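Home > Clubs and Greens > Workshop Notebook > Bowls Bench

Print this page | E-mail this page

1/10/25

Back in the workshop after the long break, and the first job on the bench was the one I'd been putting off since before Christmas, the Drelarcombe club's chute. For those who haven't met it, the chute is the little ramp some of our bowlers use when their wrist or shoulder won't let them deliver a bowl from the hand anymore. You set it on the mat, line it up, put the bowl in at the top and let go. Sounds simple! It is simple, until you try to get the same length twice.

Drelarcombe brought theirs over in December with a note taped to it that said "pulls left." It does pull left. I rolled a dozen ends down the carpet strip with it this morning before I even took my coat off (the heater takes forever) and every one of them finished narrow on the forehand and wide on the backhand. A bowl has bias, of course, so you expect a curve, but the curve should be the same shape on both hands if you turn the bowl over and mirror your line. With this chute it wasn't close.

First thought was the rails. I put the straightedge along both and they were fine. Second thought was the feet, and I got excited there because one of them had a chewed-up rubber pad, so I swapped it and shimmed the whole thing level and rolled again. Still left. I'd have bet lunch on the feet.

What I ended up finding was at the bottom lip, where the bowl leaves the ramp and meets the carpet. The right-hand rail ends a hair sooner than the left one. So for a tiny moment the bowl is riding on one rail only, and it gets a little kick of turn before it's even on the green. You can't see it with the bowl moving at normal speed. I found it by chalking the running surface of a practice bowl and looking at the marks: two nice lines, then one line, then nothing. Chalk is still the best instrument in the building.

I filed the left rail back to match, then rounded both ends so the drop-off is softer. Rolled again and got a matching pair on the third try. Not perfect, but well inside what the carpet itself does to you on a cold day, and a good deal straighter than my own delivery!

Note to whoever picks this up next: don't take any more off the left rail. If it starts pulling right, that's me, and the fix is on the other side.

Bowl sizing, while I'm at it. We had a run of new members in the fall who were all handed whatever was on the shelf, and I've been hearing about sore hands ever since. I know we have the old "touch your thumbs and middle fingers around the bowl" test and I do still use it, but I've stopped trusting it by itself. Plenty of people can get their fingers around a bowl and still can't hang on to it at the back of the swing. So what I've been doing is this: hold the bowl palm down, arm out straight, and swing it gently through a full delivery without letting go. If the grip tightens at the back of the swing, go down a size. If they grimace, go down two.

Most people end up smaller than they expected, and the men argue about it more. I had one fellow insist on keeping his big ones because they "hold the line better in a wind." Maybe so, but he was dropping every fourth one on his bank and bouncing it, and a bounced bowl doesn't hold any line at all. He went home with the smaller set to try. We'll see.

The 6-inch ramp extension we made for the junior day fits the Drelarcombe chute with no changes, by the way. I tried it just to be nosy. It gives you a good bit more weight for long ends on a heavy green, so I'm going to offer them a loan of it. Please don't lend it to anyone else until I've heard back.

Stickers. I got through the rest of the Mudaliar sets today, all the ones that came in a box with no labels and no paperwork. They're decent bowls under the grime. Warm water and dish soap, soft brush for the dimples, dry them right away, and then polish with a cloth that's never been near the grip wax. I learned that last part the hard way. A bowl with wax on the running surface picks up every bit of fluff on the carpet and you'd swear the bias had changed.

Two of the sets had mismatched bowls in them, which explains why they were given away in the first place. Same color, same size stamped on them, but rolled side by side down the test strip one bowl in each set finishes wider than its partners. Somebody had probably been blaming themselves for that bowl for years. I've put tape on the odd ones and they can live in the practice bin, where nobody minds.

Set number 3937 is the pick of the lot. Lovely and even, all four finishing on top of each other, and the engraving is crisp. I'd like that one to go to the beginners' rack, not to one of us old hands (and yes, I'm including myself, I did have a moment with it). Set 2347 has a chip on one bowl, close to the ring and well clear of the running surface. Playable for roll-ups. I wouldn't send it to a match.

The test strip itself needs some love. There's a ripple a little over halfway along where the underlay has bunched, and if you roll over it the bowl hesitates. I've been rolling to the right of it all day, so all of the comparisons above are good, but anybody using the full width will get nonsense. I pulled at the edge to see if it would stretch out and it wouldn't. I think it has to come up and be relaid, and that's a two-person job and I was one person. Next week, if anyone's free. I'll bring doughnuts.

I did get the speed of it measured again. We time it the usual way, from the bowl leaving the hand to coming to rest near the far jack, and it's running slower than it did in the fall. Cold building, damp underlay, take your pick. I vacuumed it in one direction only and it picked up noticeably. Please everybody vacuum away from the door! If one of us goes one way and the next goes the other, we get stripes, and a bowl crossing the stripes wobbles like a shopping cart.

The Kernine measure came back from repair. This is the string measure with the little brass pointer, the one that kept slipping in the middle of a close shot and starting arguments. They replaced the spring and the catch and it locks now with a proper click. I tested it on a few pairs of bowls set up by eye, measured each one three times, and got the same answer all three times, so I'm happy. I've hung it on the hook by the score cards and the old one has gone in the drawer. I couldn't bring myself to throw it out.

For the newer folks, since I got asked twice at the last roll-up: you measure from the nearest point of the jack to the nearest point of the bowl, and you don't touch either one. If a bowl is leaning and looks like it might fall, wedge it before you go anywhere near it with the measure. There's a box of wedges on the shelf. The best way to make enemies in this game is to knock the shot bowl over while proving it was shot.

Lifters. Three of our bowling arms came in with loose cups. (That's the gripper-on-a-stick kind, for people who can't bend.) Two only needed the trigger cable taken up, a few turns on the adjuster and done. The third has a cup that's gone hard with age and it won't hold a bowl in the cold; it lets go a beat early and you get a short one. I tried warming the rubber with my hands and it came back to life for a few minutes, so the diagnosis is good, but the cure is a new cup. I've sent off to Flonik for a pair so we have a spare.

While the arms were on the bench I practiced with one for a while, because I think you should know how a thing feels before you hand it to somebody and tell them it's fixed. It's harder than it looks! The release is all in the timing. Squeeze too soon and it thumps, too late and it goes off in the gutter behind you, or in my case into the paint shelf. No paint was lost. What helped was swinging it with no bowl first, ten or so easy swings, and squeezing the trigger at the same low point each time until I quit thinking about it. I'd like to teach it that way at the next try-it day. 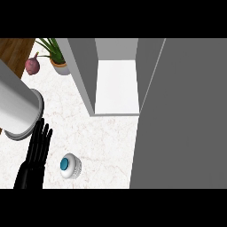
Darmawan Hutapea
Equipment Bench, Workshop Notebook

More odds and ends before I lock up. The mats: we have two that have curled at the corners. I've laid them face down with the paint cans on top and they can stay like that till the weekend. If they don't flatten, I'll trim them and they can go to the junior box, where a shorter mat is no trouble. A curled mat is a trip hazard and I don't want to see them on the green before then, even for a friendly.

Jacks are all cleaned and counted back into the tub. The yellow one that everybody likes has a flat spot. It's small, but roll it slowly and you can hear it. I've been trying to work out whether it matters once the jack is sitting still and I don't think it does, except that it tends to settle on the flat, and a jack that's been knocked should go where it goes. I've moved it to practice. You can grumble to me in person.

Score boards: new chalk, new string, one hinge tightened. The number cards for the far rink are missing a seven, so somebody please check their bag.

Jobs left on the list: relay the test strip, fit the new cup when it comes, call Drelarcombe to say the chute is ready and ask about the extension, find the seven. I also want to roll the chute again once the building's warmed up, just in case the carpet was flattering me today. I've left the chalked bowl on the windowsill so whoever's in can see the marks. Please don't wipe it.

Last updated: by D.H., after closing, chute section corrected (I had left and right swapped in one place)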